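Berkance Everyday Sock, folded pair packs

May
12 comments | 96 shares
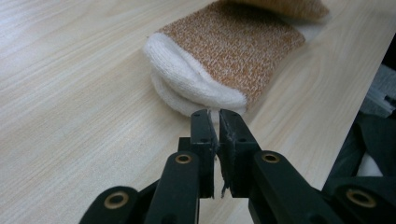

Iwona Tokarz
Product editor, Dullau Home & Basics

The Berkance Everyday Sock is the plain sock in the Dullau range. We sell it in packs of three pairs and packs of six, and it has stayed close to the same pattern through several seasons. Changes this year are a softer toe seam and a slightly taller cuff. The old version is still in the outlet section in small sizes only.

Fabric and fit

The knit is a cotton blend with a little elastane in the cuff and through the arch. It is a mid-weight sock. It fits under a sneaker or a work shoe, and most people will find it too thick for a narrow dress shoe. The heel is shaped, so the sock has a right way round, and it sits better if you line the heel up before pulling the cuff.

Sizes are Small, Medium, Large and Extra Large. If you fall between two sizes, take the smaller one for sports and the larger one for wearing around the house. The leg comes to a few inches above the ankle bone in every size.

Style number: 202
Pack sizes: three pairs, six pairs
Care: machine wash warm, tumble dry low
Do not bleach, do not iron the cuff

Washing

Turn the socks inside out and wash them with like colors. We had 94 pairs washed and dried over and over at Virura, the small laundry we use for all our basics, and the foot came out a little shorter after the first few washes. After that the length held. The sizing chart already allows for this, so there is no need to order up.

Fabric softener makes the cuff go slack sooner. A little less detergent than the bottle says is usually enough for a load of socks.

Folding and storing

Rolling one cuff over the other into a ball is the quick way to keep a pair together, and it is also what stretches the elastic on one sock and leaves the other alone. We fold ours flat. Smooth the sock out on a table, lay its partner on top with the heels together, and bring the toe end up toward the cuff. For a shallow drawer fold once. For a deep one fold again and stand the pairs on edge.

Flat pairs also pack well. They slide down the side of a suitcase or fill the space inside a shoe. The Barua drawer divider, sold separately, is sized for the Medium and Large when folded twice. Extra Large fits with a bit of a squeeze.

Ordering

This run is 3,000 packs across all sizes. When a size is gone the button on the order form turns gray, and you can leave an email address to hear about the next run. Orders placed before noon go out the same day, and orders placed on a Saturday go out with the next weekday pickup.

Unworn socks can be returned with the paper band still on. If one sock in a pack has a pulled thread or a hole at the seam, send us a photo of it along with the order number and we will replace the pair. You can keep the others.

12 comments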